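Counting the full cost of a robot arm
By Nabila Slaoui

When Inditz set out its equipment plan for the coming year, the largest line was a single robot arm for the handling laboratory. The arm itself was the easy part to price. Three suppliers were asked to quote, and their figures lay close together. What surrounded the arm proved harder to settle.

Danai Lazaridis, who prepared the budget, set aside 20 per cent of the total for furniture, cabling, test objects and storage. An earlier plan had allowed only 5 per cent, and the shortfall was met from the training fund.

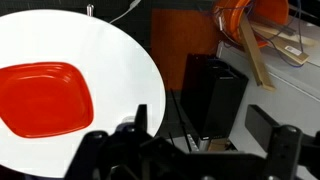 Test objects are now bought under a heading of their own. The laboratory's standing list covers ordinary household goods, chosen for shape and finish and replaced when they chip. A glossy item such as the red dish on the round white table costs very little, yet its shine and raised rim are the kind of features a buyer should specify in writing. Orders are placed once a quarter.

Storage was approved last. Taras Kravets had asked for four lockable cabinets and a cable tray, and the final plan provides for three cabinets, with the tray deferred until March.

Maintenance remains under discussion. Panard has offered a fixed annual contract, while Lợi Tô favours paying for each visit during the first year and reviewing the matter when the warranty ends.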